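Is a standing desk worth it, or is it a fad?
Home Office board, 3 pages
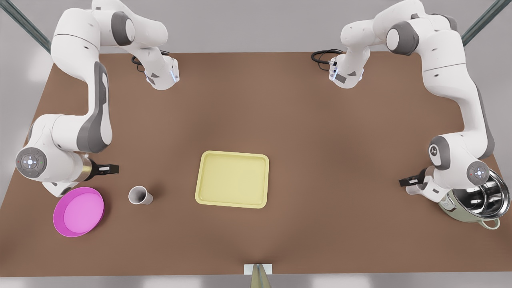
Original post
dunnart_dave
My back has been ordinary since February and the physio reckons I should stop sitting all day. Gruletier want $300 for a hand-crank frame, and I'd reuse my old top. Has anyone kept using theirs past the first fortnight? Every review I read sounds like the bloke got it free.

Replies

mozziecoil
Bought the Gruletier. Stood for a week, then parked it at sitting height and left it there. Expensive way to learn I like chairs.

Itzel Bermúdez
Disagree, I've had a Cladden for three years and stand most mornings. It did nothing for my back, mind you. I just get less sleepy after lunch.

dunnart_dave
So it doesn't fix backs?

Itzel Bermúdez
Didn't fix mine. Walking the dog did more.

greyvinyl
"Did nothing for my back" is hardly a recommendation, is it. The Grustley site claims 77 per cent of buyers feel better. Better than what? Who did they ask?

mozziecoil
Their mums.

tallpaul_
You lot are being harsh. I'm tall, normal desks wreck my neck, and the Hattori frame goes high enough. Wobbles a bit when I type, but I'd buy it again.

greyvinyl
Then raise your monitor. A $99 arm does that.

tallpaul_
And my elbows?

dunnart_dave
Might put the laptop on the ironing board for a month before I spend anything. Will report back.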